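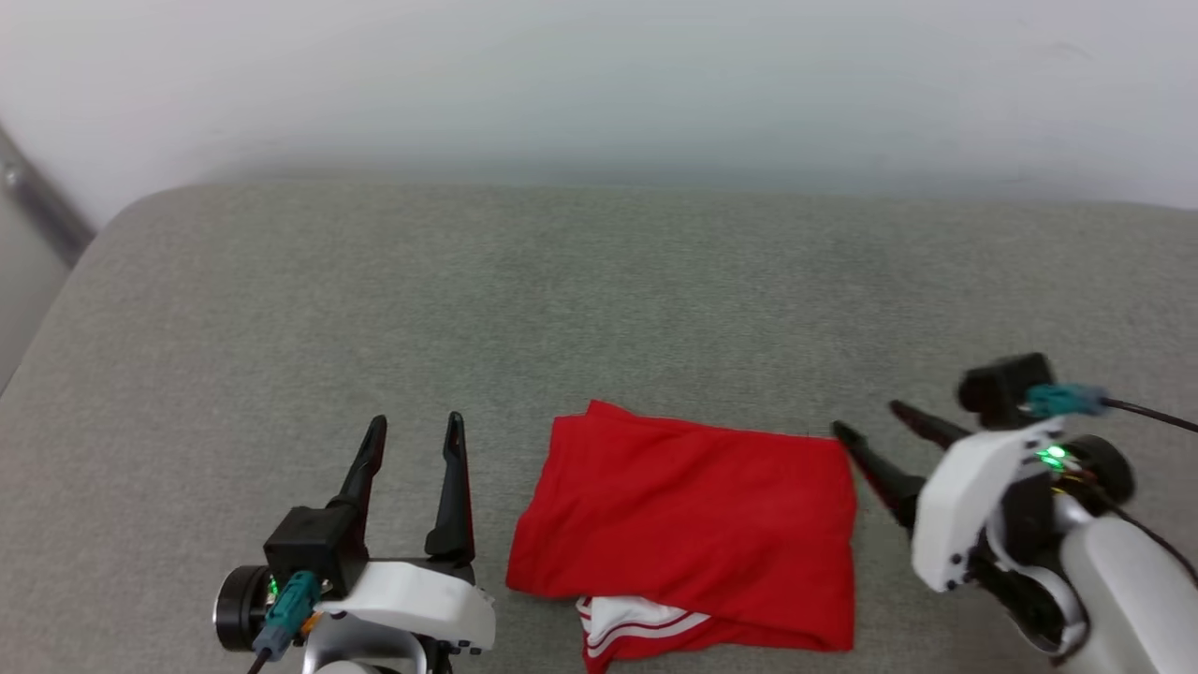 ## Folding slippery team shorts and jerseys so they stay folded

**Posted by dallard_laundry, 2023-06-05**

I do the wash for a youth team, the Jitcombe under-tens. The kit is red with white trim and it's that thin slick sports fabric. I can fold it into a rectangle and it looks fine for a minute, then the top edge puffs up and one side bows out. By the time I have a stack of five or six it leans over and slides off.

I fold on a bench seat with a gray woven cover because I don't have a table free. I need everything to go into one bin that is 12 inches wide. Cotton T-shirts give me no trouble at all, so I don't think it's only my folding. Is there a better fold for this material, or should I just roll everything?

I'd like to keep the numbers visible so the kids can find their own without dumping out the bin.

---

**Aisyah Menon**

I'd look at the surface first. A padded seat gives when you press on it, so you can't get a hard crease. Put a big cutting board or a piece of stiff cardboard on the bench and fold on that. It made more difference for me than any change in the fold.

For the shorts:

1. Lay them flat, front side up, and smooth the waistband so it isn't bunched.
2. Fold one leg over the other and line up the side trim. If there is a stripe or a white panel down the side, use it as your straight edge.
3. Fold the pointed part of the crotch seam in so you have a rectangle.
4. Fold up from the hem in thirds and tuck the last third into the waistband.

Step 4 is what holds them. The elastic keeps the bundle closed and you can pick it up without it coming apart. Press the air out with your forearm before you tuck.

For jerseys, fold both sides in to the middle with the front facing down, sleeves flat on top. Then fold the bottom up in thirds and turn it over. If the number is only on the back, start with the back facing down.

Don't stack them in the bin. Stand them on edge in a row, like files. They can't slide if they're packed against each other, and 12 inches is plenty of width. If the row is short, put a rolled towel at the end.

---

**feltadach_mike**

Just roll them. I've been doing it for years and never had a problem. Folding that stuff is a waste of time.

---

**Entili Mom of 3**

Rolling works but you lose the numbers, which the poster said they want to see. I roll the socks and fold the rest.

One thing to add is to take them out of the dryer while they're still slightly warm, on low heat, and fold right then. If they sit in a basket for 30 minutes they pick up little creases all over and then nothing lies flat. Skip the dryer sheets too. They made ours even slicker.

I also put each kid's shorts inside the folded jersey so there's one bundle per kid. Saves a lot of digging on game day.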